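OK so I finally made it to the open day at Terholm and I have a lot of feelings about robots now. Thread, because I talked my partner's ear off about it at dinner and he has asked me to please find another outlet.

Background for anyone new here: Terholm is the old seed warehouse out past the rail yard, and a few robotics outfits share it. Twice a year they open the doors and let regular people wander through. I signed up in a fit of optimism and then nearly didn't go because parking out there is a nightmare. (It was a nightmare. I ended up by the tire place and walked.)

They took us through in groups of 20, with a sticker on your shirt in your group color. I was orange. Our guide was Elspeth Munro, who talks very fast and walks even faster, and I liked her right away.

First stop was Cavatora, who do warehouse stuff. Big carts that drive themselves and stop if you step in front of them. A man in my group stepped in front of one over and over, beaming like it was Christmas. I get it. I did it once myself.

The carts can haul up to 270 pounds each, and the tiny one at the end is named Biscuit. I asked if the others had names and got a very firm no, only Biscuit.

But the thing I really want to talk about is the room after that, because I could have stayed there all afternoon. It's Semple's room and they work on hands. Well, grippers. Two arms, two tables, and the job they're working on is beads and string. Lacing. The thing you did in preschool!
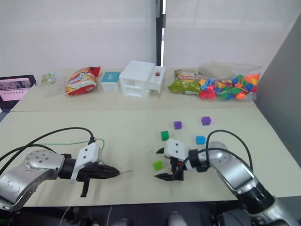

Keir Haldane replied while I was still typing this to say that his daughter could thread beads at three, so what exactly are we clapping for, and do they know you can just buy a necklace.

Keir, I love you, and I had the same thought for the first minute or so. Then they let us try it with kitchen tongs. One pair in each hand, a cube, a piece of cord, go. I dropped mine on the floor immediately. The woman next to me got the cord to the hole and then squeezed too hard and the cube shot off and hit somebody's shoe.

So yes, I'm clapping. Your daughter has fingertips that feel everything and she's been practicing grabbing things since the day she was born. I had two fingers' worth of tong per side and decades of life experience and I couldn't do it.

What Elspeth explained (and I'm going from notes I scribbled on my parking receipt, so forgive me) is that the cube is the easy half. A cube is the same shape every time you pick it up. String is a different shape every single time. You push one end and the other end does whatever it feels like.

She said pushing a cord is like trying to steer a noodle from the back, and I've been thinking about that at every meal.

Then there's the two-arms part. One arm has to hold still enough to be useful and the other has to do the fussy bit, and they have to agree on where they are in the air. If one is off by a hair, the cord bumps the side of the hole and bends, and now you've got a bent cord and you're starting over.

I asked what counts as a hair. She said less than you'd think, and held her finger and thumb so close together I couldn't see daylight. Not a unit of measurement, but I got the idea.

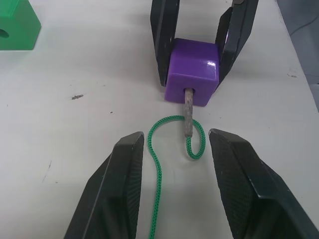

And thin cord is its own special misery. A thick piece will at least stick out and stay where you point it. The thin stuff curls. It remembers how it was wound on the spool. Anybody who has ever put a new drawstring in a pair of sweatpants knows exactly what I mean, and I told her so, and she said she's going to start using the sweatpants thing on tours. I want credit!

A kid in our group, maybe eight, asked the best question of the day, which was "does it know when it messed up?" And Elspeth stopped walking for the first time in an hour.

Her answer was: sometimes. It can see the cord missed, if the cord is somewhere a camera can see it. What it's bad at is the in-between stuff, where the cord is sort of in the hole and sort of not. People feel that with their fingers. The arms mostly have to work it out by looking.

The kid said "I mess up and don't know sometimes too" and every adult in that group went very quiet.

Somebody else wanted to know what it's for, since the world probably isn't short on bead necklaces. Fair. She talked about cables, mostly. Wiring harnesses, tubing, threading a cord through a hole in a part that somebody's wrists are currently paying for. My aunt did that kind of work for years and she can't open a jar now, so I was listening pretty hard at that point.

There was a jobs question too, from the back. I won't pretend I got a full answer. She said she didn't know how it would shake out and wasn't going to tell us she did. I'd take that over a brochure.

Small complaint, because I contain multitudes: it was loud in the hallway and you couldn't hear a thing between rooms. If you go, stick close to the guide. I missed a whole story about a flood in the basement and only caught the end, where everyone laughed.

Also the snack situation was one plate of cookies for my entire group. One plate! I did okay but I saw people go without.

Last stop was Stadason, upstairs, who build the software that lets you watch a practice run back afterward. I expected to be bored and I wasn't. They let you scrub back and forth and find the exact moment it goes wrong. It's usually way earlier than you think – the grab looks fine, but the cube is turned a tiny bit, and everything after that is doomed.

I've been doing this to my own life ever since. Burned the rice last night, rewound it in my head, and the mistake was answering the phone.

For the people asking in replies: yes it's free, yes you have to sign up, no you can't bring a dog (I asked). It's room 88 for check-in even though the sign downstairs says something else. Doors open at 8 and the early groups are the small ones, so if you can drag yourself out of bed, do that.

They're adding an extra day in July and Elspeth thinks they may have the arms tying a knot by then. She said "may" with a LOT of eyebrow. I'm signing up anyway.

Keir, you're coming with me. I've got two pairs of tongs and a shoelace and we're practicing first – loser pays for parking.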